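Search posts

Thread: two versions of the Soltura hand-held gripper, tested side by side for a fortnight. Long one, numbered so people can point at bits. October 30, 2018

1/ Background. We collect demonstrations by hand. An operator carries one gripper in each hand, does the task, and the poses are recovered afterwards from the marker blocks. The arms come in later, on replay. So what I care about is how the gripper behaves in a hand for an hour at a stretch.

Replies 4 Shares 11

2/ The two candidates are both Soltura bodies. Set A has the original straight fingers with flat pads. Set B has the revised fingers with curved pads. Same body, same trigger, same spring. Any difference should come from the finger end, with one exception I'll get to at 7.

3/ Tasks were kept dull on purpose. Pick up a small box from a table edge, hand it across from left to right, put it down. Open a lid. Pass a cable through a clip. Pick a small object up off the floor. We logged 1311 attempts between the two sets, of which 681 were on set B.

Replies 2 Shares 6

4/ Flat pads first. They're fine on anything with parallel faces that you approach square on. Come in at an angle and you get contact along one edge of the pad only, and the object turns in the grip. With thin card it also dents. The operator corrects without thinking, so you don't notice until you look at the replay and see the arm hunting.

5/ Curved pads. Contact starts near the middle of the pad whatever the approach angle, within reason. Less turning, less correcting. They are worse on flat thin things lying on a hard floor, where the curve rides up over the edge. For those I'd still take set A.

Replies 9 Shares 23

6/ Two-handed box work is where the gap was widest. With both tips closing on the same light box, any sideways push from one hand shows up at once in the other. On set A operators tended to let one hand go slack and do the job one-handed. On set B they kept both in play, which is the data we were after.

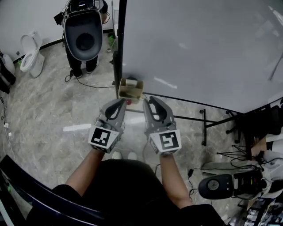

MARKERS AND TRACKING

7/ The exception. The marker blocks on set B sit nearer the base than on set A, to clear the new fingers. Good for keeping the pattern out of the way of the object. Bad for angle: the lever from block to fingertip is longer, so a small error in the block's rotation becomes a bigger one at the tip.

8/ Each block has its own pattern, left and right, and I'd ask anybody copying this to keep it that way. We ran a short batch with identical blocks back in February. The tracker swapped hands whenever the wrists crossed, and sorting out the labels took longer than recording it had.

Replies 3 Shares 14

9/ Lighting. Matt print on the blocks. Our first print had a slight sheen and lost the pattern whenever a ceiling light caught it. Glossy worktops do the same thing from underneath, though less often. If your table is shiny, check the low angles before you blame the software.

10/ Tracking software was Cleltar for pose and Cornerer for the corner refinement step. Cornerer helped more on set B than on set A, as you'd expect from 7. Without it I'd call the two sets level on tip accuracy. With it, B is ahead.

Replies 7 Shares 19

THE HAND

11/ Weight is the same on paper. In use set B feels more nose-heavy, and two of our operators asked for a wrist strap. Neither of them asked for one on set A. We haven't fitted straps yet – I want to see whether the complaint goes away with practice first.

12/ Trigger travel is too long on both. You run out of finger before the jaws are properly closed on anything thin. Shortening the link by 7 mm fixed it for small hands and made it twitchy for large ones. An adjustable link would be better and I have a rough drawing if anyone wants it.

Replies 12 Shares 8

13/ Wear. Pads on both sets were changed once. Set A pads wore at the outer edge, set B pads across the middle. Glue held on all of them. One pivot screw on set A worked itself out during a session, so use thread lock, and write down that you did.

14/ Failures. 92 attempts were thrown away across both sets, mostly for lost markers rather than dropped objects. I count a lost marker as a gripper fault if the block was turned away by the grip itself, and as an operator fault otherwise. You may disagree with that and I wouldn't argue much.

Replies 5 Shares 4

15/ What we're doing. Set B for all two-handed work. Set A stays on the shelf for flat objects on floors and trays. Lukáč makes a bolt-on finger with a thin lip that might cover both cases, and a pair is on order. I'll add to this thread when they've had the same tasks put through them.

16/ Raw tallies on request. They're in a spreadsheet with bad column names, sorry.

Replies 18 Shares 31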